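2018年12月16日　文:Juwita Teoh

カテゴリー:まちの話題 > 暮らし・片づけ

サイト内検索　キーワードを入力　検索

Droltthorpeの共有スペース「Bondard」で、年末の大掃除がいよいよ始まりました！　朝から顔を出してきたので、まだ腕がだるいうちに書いておきます。吹き抜けの広いフロアを、年内に3回に分けてきれいにする計画で、今回がその1回目。テーブルのまわりと床に置いたものが中心です。
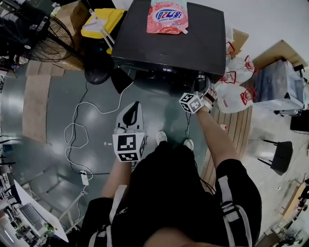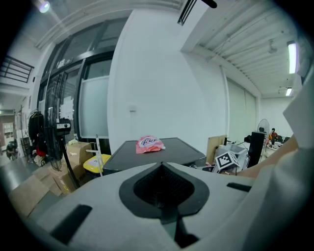
片づけ中のBondardのフロア。どちらの写真にも、濃いグレーの台の上にお菓子らしき袋と、そばに扇風機が写っています。

それにしても、物って増えますよね。7月の模様替えのときにはずいぶんすっきりしたはずなのに、段ボール箱は壁ぎわに積み上がっているし、扇風機は出したままだし（もう12月ですよ！）、床には電源コードがくねくね。赤い持ち手の白いポリ袋も3つ並んでいました。わたしはこういう袋を見ると中身を全部出したくなるたちなのですが、「先に床から」と進行役のMitali Herathさんに止められました。

Mitaliさんの決めた順番はこうです。まず床のものをどかす、次に台の上、最後に棚と箱。1か所にかける時間は20分まで。時間が来たら途中でも手を止めてお茶にします。わたしなんか箱の中の古いチラシを読みふけってしまうほうなので、この区切りにはずいぶん助けられました。読んでいる場合じゃないんですけどね。

台の上のお菓子の袋は「休憩まで置いといて」という声が多く、あっさり後回しに。そのお茶の時間にいちばん盛り上がったのは、扇風機をどこにしまうかという話でした。Hiếu Kiềuさんは中二階派、わたしは階段で運ぶのがいやなので1階の棚の横派。まだ決着していません。たぶん次回までもめます。

段ボールはつぶして平らにしてから、Wuisanの回収所へまとめて持っていくそうです。まだ使えそうな箱は取っておいて、引っ越しの予定がある人に譲るとのこと。ほしい方は受付のBaiba Pajuさんに声をかけてください。お一人最大20箱まで、だそうです。そんなに持って帰る人、いるのかなあ。

次回はコート掛けのまわりと、奥の部屋へ続く出入口のあたりに取りかかります。参加は無料で、1回45分だけのお手伝いも歓迎とのこと。汚れてもいい服と、できれば軍手を持ってきてください。スリッパはないので、床で動きやすい靴がおすすめです。わたしは次も行きます。扇風機の件もありますし！

タグ:大掃除　段ボール　Bondard　Droltthorpe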